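Print this page
E-mail this page

Larkeck Household and Workshop Machines Group
Minutes of the meeting held on Sun 22 August, Sumombridge

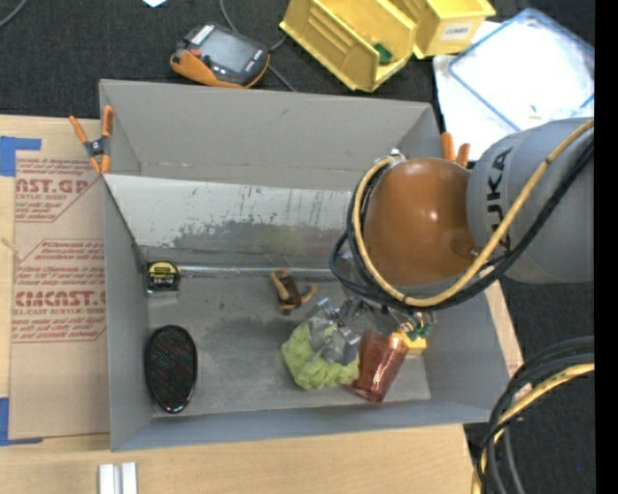

Bin picking: the KUKA arm over the grey bin of mixed items.

In the chair: Mali Rosser
Minutes: Kuo-hua Man
Apologies were received from two members.

1. Minutes of the April meeting
Agreed, with one correction. Under item 4 the dishwasher trial should read "cutlery basket left out of the test", not "cutlery basket emptied". Kuo-hua to alter the copy on file.

2. Matters arising
The letter to Shih about loan of a second gripper has had no reply. Mali will ring them. The cost of the loan was put at 600 pounds in April and the group has set that sum aside.

3. Can it tidy a bin yet?
Kuo-hua spoke on picking single items out of a mixed bin. The question put to the group in April was whether an arm could do the sort of clearing up a person does at the end of a day in a shop or a kitchen drawer, where things of all kinds have ended up together.

He said the difficulty lies in the mixture. A tape measure is compact and has flat sides, so there are several ways to get hold of it. A see-through tumbler is harder. The reddish one in the bin catches the light in streaks, and shiny, see-through things are poor subjects for a depth camera. Anything crumpled and soft has no fixed outline, so the arm cannot be told in advance where the edge will be. When two items lie side by side, as the tumbler and the yellow-green item do, the gripper may disturb one while going for the other.

Mali asked whether the walls of the bin were part of the problem. Kuo-hua said yes. An item against the wall, such as the tape measure, leaves little room for a finger on that side. A person would drag it into the middle with one fingertip and think nothing of it. He would like the arm to learn the same trick but it is not ready.

It was asked how long a full clear takes. Kuo-hua gave the figure from his own log: 100 attempts, of which 18 had to be stopped by hand. He did not want this quoted as a success rate, as some of the others ended with the wrong item being picked up. Mali asked for the log to be split into right item, wrong item and stopped before the next meeting.

Agreed: for sorting known items in a shop, with a person within reach, it is worth going on. For the home, not yet.

Action: Kuo-hua to split the log.

4. Folding and laundry
Short discussion. The view was that picking up one soft item is a fair first step and that folding should be left until that is steady. One member said her family would be happy with a machine that only got the socks out of the drum. Noted.

5. Plirby shelf trial
The Plirby shop has offered the use of its back shelves after closing. Mali had been to look. The aisles are narrow and the floor slopes near the door, so a fixed arm on a bench would be the only sensible choice. The shop would want returned goods sorted into three lots: back to shelf, damaged, and not ours. The group thought the first was possible and the second doubtful, as telling a scuff from a shadow is not easy even for staff.

There was some disagreement on whether to accept. Two members felt a shop would expect too much. It was left that Mali will offer a single evening and make clear that a person will do the sorting of damaged goods.

Action: Mali to write to Plirby.

6. Safety
Nobody to reach into the bin with the arm powered. The stop button is to be tested at the start of each session and initialled in the book. The book had gaps in July.

7. Money
The 600 pounds for the gripper loan stays where it is until Shih answer. Cable ties and tape to be claimed with receipts.

8. Any other business
The key to the side door sticks. Kuo-hua has a spare.

9. Next meeting
To be fixed by e-mail once the Plirby evening is known.

The meeting closed at ten to five.

Print this page
E-mail this page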